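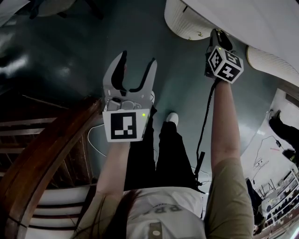 12/05/2020 — Durrani bench, natural dyes. The woad vat finally came right this morning and I'm so pleased I'm writing it up before I've even washed my hands! I fed it with bran and a bit of madder last night, left it wrapped in the old duvet, and when I lifted the lid there was the coppery skin on top and that lovely yellow-green liquor underneath. Single dip on the Pindlow wool came out a dark teal-green, very near the colour of the glossy floor in the photo, only softer, with none of the shine. Second dip pushed it further into blue and I slightly wish I'd stopped at one. Have kept a length of the single dip and tied it to the card for this page.

pH was drifting down again by lunch. I added lime in pinches, stirring slowly along the side so as not to drag air in, then gave it 2 hours with the lid on. Smell is much better than last week's (that one went sour and had to go on the compost, still sorry about it).

Skeins today, all scoured beforehand:

Pindlow wool, fine — single dip 5 minutes, beautiful and even
Pindlow wool, thick — two dips 5 minutes each, a bit patchy near the ties
Risance linen — single dip 15 minutes, pale, greyer than hoped
Odeo silk scraps — single dip 5 minutes, WOW, must do more of these

The patchy bits on the thick wool are my own fault. I tied it too tightly and the liquor couldn't get in. Looser figure-of-eight ties next time, and a longer soak in plain water first. Weighed the dry wool before scouring at 86 g, forgot to weigh it after, so no use asking me about losses.

Linen is the puzzle. It took weld so well in July, and I'd assumed it would be just as happy in blue. Could be there's still some finish on it from the mill? I want to boil a piece with soda ash and try it beside an unboiled one, same vat, same dip. If anyone is in before me, there's a strip already cut and labelled in the blue tray, help yourself, but please write down the time it goes in.

Silk — I can't stop looking at it. It came up green as a pond and went blue from the edges inwards while I was holding it, all in the time it takes to fill a kettle. Rinsed once, vinegar in the second rinse, now drying in the shade by the back sink. Please don't move it to the radiator.

Vat is back under the duvet with a handful of bran. Don't dip tonight, it needs the rest.

To do: lime is nearly gone, order more. Wash the long spoon. Light test for the teal piece, half under card, on the south window sill.

Contact the workshop | © Durrani Dye Workshop | Back to top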